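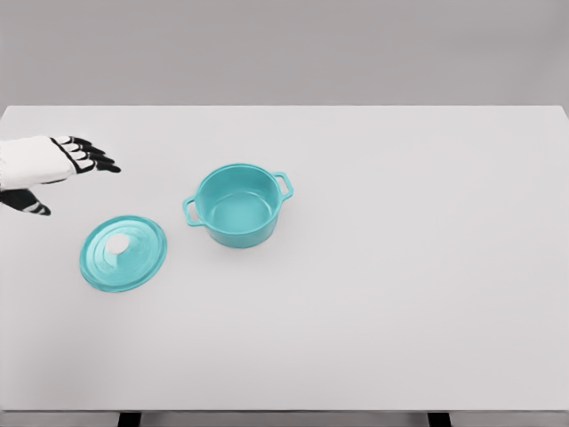 Trefor Edwards reckons I was too hard on phone mounts last month, and that a decent one beats any handlebar computer you can buy. He's been using a Vaughan clamp on his tourer all winter and says the screen has never once gone dark on him. Fair enough, Trefor, but you've clearly not ridden in the same rain as me!

Anyway, his email got me to dig out the Grisard again, the little bike satnav I bought second-hand and then sulked about. I'd written it off after it sent me down a farm track twice in one afternoon. Well, there's a new map update (you have to plug it into a computer, it won't do it over wifi, and it took 30 minutes on mine) and the thing is a good deal better. It knows about the new cycle path by the canal now. It also gives you the turn early enough to get your arm out, where before it beeped when you were already in the middle of the junction.

I took it out on Saturday with Meinir Ifans, who had the Rorkia on her bars, so we could compare. Same start, same café, 2 different routes. Hers was shorter and went straight up the hill past the quarry. Mine went the long way round by the reservoir - flatter, prettier, and I got there with enough breath left to order. The Rorkia has the brighter screen, no question, and I could read hers from my own saddle. Its buttons are hopeless in thick gloves though, and Meinir had to pull over 4 times to zoom in.

Battery was fine on both. I still don't like the Grisard's rubber strap, which creeps round on a thin bar, so I've wrapped a bit of old inner tube under it for now.

Next month I'm hoping to have a go on the Gistari, if the shop will lend me one. Keep the emails coming, even the rude ones.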